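Refinishing a wooden table: oil or poly?

storthorpe_sue
Hi all! I've been waxing our kitchen table for years and I'm finally ready for something tougher (grandkids, juice, you know how it goes). Oil or poly?

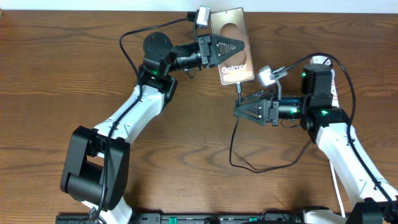
The tabletop, orange-brown grain

pamstead83
Oil, every time. Two thin coats, a good long wait, and you can patch it later without stripping everything. 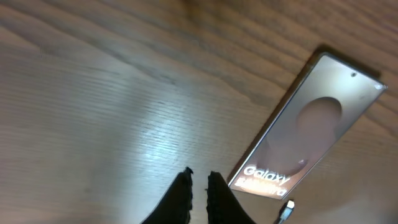 Glare toward the middle

grainchaser
Sorry, I disagree. With kids I'd go poly and be done for 6 years.

storthorpe_sue
Oh dear, a split vote already! I do love those wavy lines and would hate to bury them.
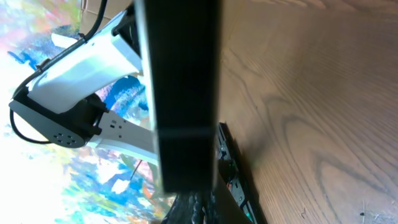 pamstead83
Poly is lovely until it scratches, and then you're sanding all weekend.

storthorpe_sue
I'm leaning toward oil, I think, though my sister swears by poly.

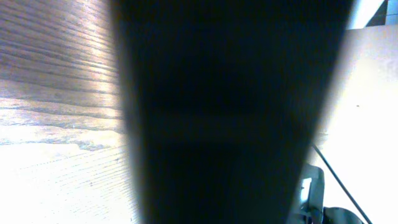 She did hers in November and it took forever to cure in that cold garage, so I'll wait for spring either way.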